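Chapter 9

Keeping Things: How Households Store What They Own

Before you read

Think of the last time you looked for something at home and couldn't find it. Perhaps it was a roll of tape, or the spare key, or the one pair of scissors that cuts properly. How long did you look, and where did you look first? Jot down a few words in the margin or on a scrap of paper, and keep them by you, as we shall come back to them at the end of the chapter.

9.1 A very old problem

People have been putting things away for as long as they have had things to put away. The earliest stores were pits and pots, and what went into them was mostly food – grain, oil, salt, dried fish – because a family that lost its grain in winter was in real trouble. Clothes and tools came a long way behind. In many small houses of the past a single chest did the work of a wardrobe, a bench, a table and sometimes a bed, and everybody in the house knew more or less what was in it, as there was so little to know.

Our own homes are rather different. When the Zosine household survey, which we shall use a good deal in this chapter, asked families on one hillside estate to write down everything they kept in the kitchen alone, one patient family of four reached 1062 items before they put down the pencil. They had counted each teaspoon, it must be said, and each clothes peg in the drawer by the back door. Even so, their great-grandparents, living in the same valley, would probably have managed the job on the back of an envelope.

It would be easy to shake our heads at this, and plenty of writers have. I would ask you to be a little kinder. Most of the things in that kitchen were there for a reason, even if the reason had been forgotten, and a good part of learning to look after a home is learning to find those reasons again.

9.2 Near, middle and far

The most useful idea in this chapter is also the simplest. Everything you keep lives near, in the middle, or far away. Near things are the ones you can reach without taking a step, such as the kettle or the bread knife. Middle things need a door opened or a stool fetched. Far things are in the loft, under the stairs, or at your sister's.
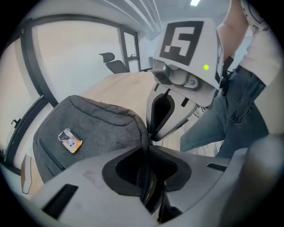
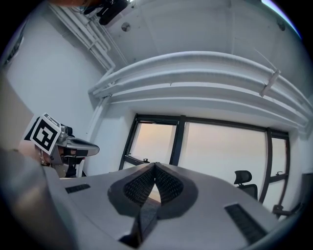

Trouble starts when a thing lives at the wrong distance. A fish kettle used once a year sits at the front of the cupboard, and the frying pan used every morning has to be dragged out from behind it. In the town of Clesesora, where the second half of the survey was carried out, families were asked to move just 12 things from one distance to another and to leave the rest exactly as they were. Many of them chose pans. A surprising number chose towels, and one household moved nothing but jars, which seems to have pleased them very much.

You may like to try the same at home before you go on to section 9.3, where we take up the matter of labels and whether they are worth the bother. Take your time over it, and do ask the other people you live with first – a cupboard is shared ground, and it is no kindness to hide somebody's favourite mug.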